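Course project report, final version
Author: Fouad Ghanem
Supervised under the Rusu seminar in print history

# Tone and evidence in newspaper reviews of popular history books

## 1. Purpose

The project asks how newspaper reviewers judge works of popular history when the author is not an academic. Earlier seminar work looked at publishers' blurbs. This report looks only at reviews and treats the review, not the book, as the unit of study.

The working question was whether reviewers who praise a book's humor also comment on its sources, or whether the two subjects tend to appear in separate reviews.

## 2. Material

The reviews come from the clippings collection of the Skenbridge library, which holds the book pages of five regional papers. I read 200 reviews in full. A review was included if it met these conditions:

- it dealt with a single book of nonfiction on a historical subject
- it was signed or initialed
- the book was written for general readers

Short notices and lists of seasonal titles were left out. So were reviews of memoirs, although the line was hard to draw for several books on family businesses. In those cases I followed the heading the newspaper itself had used.

The Pomstead papers are represented more heavily than the others. Their book page ran longer pieces, and fewer of them failed the first condition.

## 3. Coding

Each review was coded by hand in Vukero, the annotation tool used in the seminar. The scheme had 16 codes in its final form. They fall under four headings: style, sources, structure, and audience. A code was applied to a sentence or a group of sentences, and a passage could carry more than one.

"Humor" was applied only where the reviewer named it or used a plain synonym. A reviewer's own jokes did not count. "Sources" covered remarks on notes, archives, interviews, and bibliography, including complaints that any of these were missing.

A set of 30 reviews was coded a second time in September, without reference to the first pass. Most disagreements came from two audience codes, which were then merged. The style and source codes were stable between passes and were kept as written.

## 4. Results

Humor and sources do appear together, but usually in a fixed order. The reviewer mentions the light tone in the first or second paragraph and returns to it near the end as a reservation, with the remark on sources between the two. Reviews that are wholly favorable tend to skip the sources.

Complaints about missing notes were strongest where the book covered law or policing. Books on food and sport drew few such complaints, even when reviewers said that the notes were thin.

Structure was discussed less than expected. Where it came up, the usual objection was to chapters arranged by topic, which reviewers found harder to follow than a simple sequence of periods. One Pomstead reviewer makes this objection in nearly identical words for several books.

## 5. Limits

The collection was assembled by library staff over many years, and the rules for keeping a clipping are not recorded. Reviews of books with local subjects may be overrepresented. The coding was done by one person, so the second pass measures consistency and says nothing about agreement between readers.

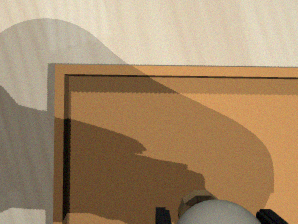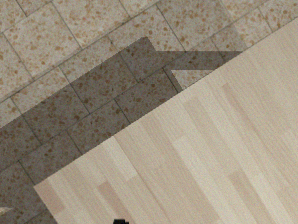
*Figures 1 and 2. Computer renderings. First: pale surface with gray shadow and orange tray. Second: wooden tabletop and speckled tile floor.*

## 6. Further work

The structure codes should be split before the scheme is used again. A comparison with reviews in history journals would need a new sample and a separate set of audience codes. The coded file and the code definitions have been left in the Rusu seminar folder.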